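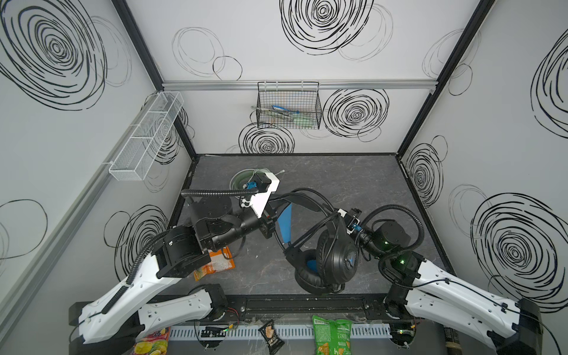
Troltow Writers' Circle — Short Fiction Page

Cell 6

My first night looking after Cell 6, Brenda Montecinos handed me a grease rag, a hex key and a notebook with a cracked spine.

"Read what Kiyoshi wrote," she said, and went off to find coffee.

Kiyoshi Hirano had kept that cell going until July, when he moved over to Zernari for the better hours. His notes were wonderful! Half of it was torque settings and the other half was gossip. "Left arm sulks after a restart," he'd put. "Home it 2 times. Be polite."

So I homed it twice, and (I'm not proud of this) I said please.

The arms were sorting headphones that week, and oh, the cables. Every pair came with one, and every cable wanted to marry the hose on somebody's wrist. At cycle 200 the right arm stopped dead and threw a fault I'd never heard of. I flipped pages like a kid before a spelling test. "Fault 395," Kiyoshi had written. "It's lying. Check the bar clamp first."

I locked out the power, got down on my knees and put the hex key on the clamp at the base. It turned — just a hair, but it turned.
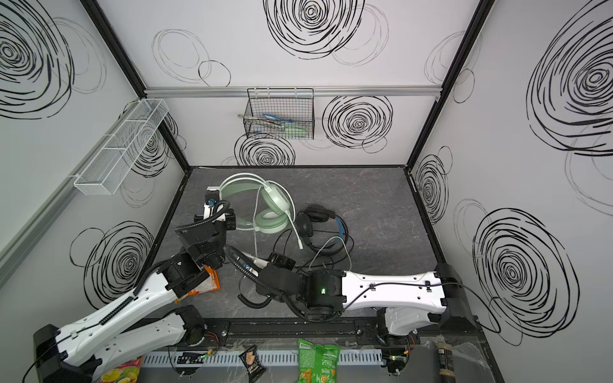 What Brenda Said

She came back with two coffees and found me flat on my stomach, talking to a bolt.

"Clamp?" she asked.

"Clamp," I said.

She sat down on an upturned Resteck crate and slid one cup over. Then she took the notebook, found the first clean page and held out a pen.

"Well, go on. It's your cell now."

I thought about it while the coffee cooled. Then I wrote the date, the fault and the quarter turn it took to fix, and under that, in my best handwriting: "Right arm likes to be asked nicely too."

Brenda read it over my shoulder and went to turn the power back on.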